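Vitamin C in Citrus Juice After Storage

Group members: Yen-ting Mok, Tariq Jatoi, Cristian Apaza

Purpose

We wanted to know how much vitamin C citrus juice loses in the refrigerator. Our guess was that lemon juice would keep more of it than mandarin juice.

Method

We squeezed 11 fruits and strained the juice into jars. Each sample was titrated with iodine solution, using starch as the indicator. We tested on Monday and again two days later. Tariq did all the titrations so the end point was judged the same way.

Mandarins and lemons are both citrus fruits, but lemon juice is more acidic.

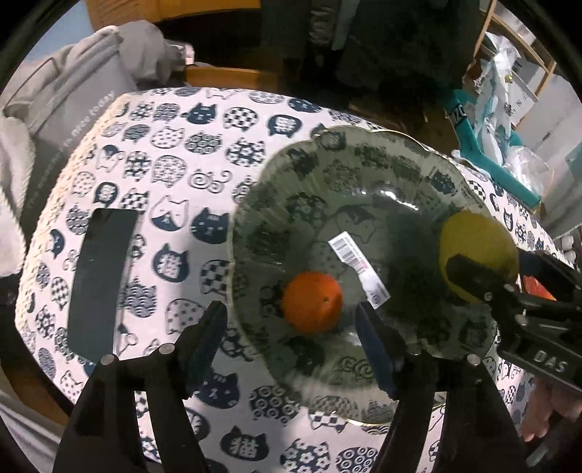

Results

Both juices needed less iodine the second time. The drop was larger for mandarin. One lemon reading was thrown out after the burette leaked.

Sources of Error

The jars were not filled to the same level, so some had more air above the juice. We would fix this first if we repeated the test.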